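Writing songs in my second language

25/06/2026

Last week I finished the words for the last song of our album, and I want to write down how it went while I still remember it. The album will have 10 songs. I wrote the words for all of them, in English, and English is a language I started to learn properly only as an adult.

Our band is called Sadden. We took the name before I understood that it is a verb. I thought it was a kind of fabric, maybe, or a village. Now it is too late to change it, and people remember it, so we keep it. We are four, and we practice in a room above a tire shop in Trikthorpe. We play slow pop songs with guitars, the sort that was on the radio late in the evening when my parents drove us home from the sea.

For years I wrote in my own language and translated afterwards. I do not recommend this. The meaning arrives in English more or less healthy, but the stress of the words falls in the wrong places. In my language almost every word is stressed at the same point, so a melody can be simple and the words will sit down on it. In English you must know where the weight is. I once sang "hotel" with the weight on the first part through a whole concert, and a woman came to me afterwards and asked who Hottle was.

So for this album I started from the sounds. Our guitarist gives me the chords on a phone recording and I sing nonsense over them, with English-shaped vowels. Then I listen to the nonsense and write down what I think I hear. From one recording I had "carry the water over", and this stayed as the chorus. I did not know yet what the song was about. I decided in the second verse.

The song is called "Farnon". We first played it at 96 beats per minute, which was comfortable for the drums and too fast for the singer. I had no time to close my mouth on the word "months" – if English is not your first language, please try to sing "months" quickly and you will understand me. The drummer did not want to go slower. We argued for most of November. In the end I changed the line so that "months" became "a while", and the tempo stayed where it was. I am still a little sorry about it. "A while" is a weaker word. But I can sing it without spitting on the microphone.

Another difficulty is that I don't always know when a phrase is old and tired. In my own language I can smell a cliché from the next room. In English everything is fresh to me. I wrote "my heart is on my sleeve" and I was very proud of it for one evening. What a strange and beautiful picture, I thought. Then our bass player, who grew up with English, looked at the paper for a long time and was very kind. Now I read every line aloud to her before it goes into the notebook, and she says only "yes" or "heard it". I have learned to be grateful for "heard it".

Sometimes she says "we don't say it like this, but keep it." Those are my favorite lines on the album. There is one in the third song, "I was tall with waiting", and two people already asked me if it is from a poem.

We recorded at Parisi, a small studio with a very good piano and a very bad heater. I sang with my coat on. The engineer wanted me to double every chorus, which means to sing it a second time in exactly the same way, and I found that my accent changes when I am tired. In the first take the "r" is nearly American and in the second it comes from my grandmother. When you play both together there is a small blur on the word "over". He offered to repair it. I said no, and I'm happy about that decision, at least today.

The songs still need to be mixed. We will press 300 copies on vinyl, and the cover is not decided. I would like a plain color with small letters. The others would like a photograph. For the first evening we have a hall in Trikthorpe that takes up to 100 people, with chairs, and without chairs a few more. I prefer chairs. Our songs are not good for standing.

If you also write in a language that is not your first, I would like to know how you do it with rhymes. I use very few of them. I am always afraid that two words rhyme only in my mouth. "Worry" and "sorry" cost me a whole afternoon, and I still look at them with suspicion. 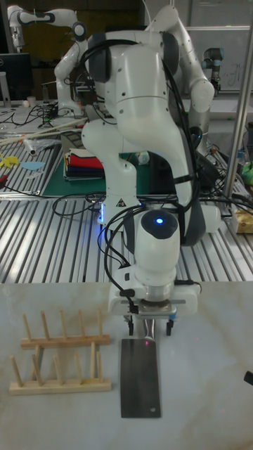
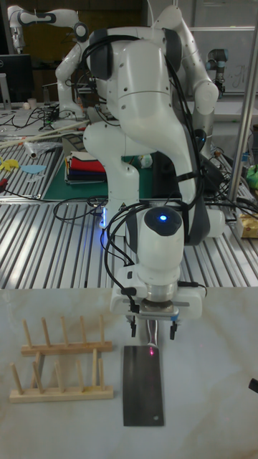
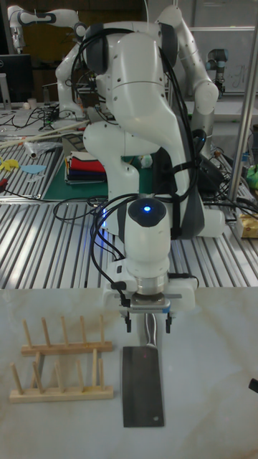 White robot arm over a marble-patterned tabletop, three pictures.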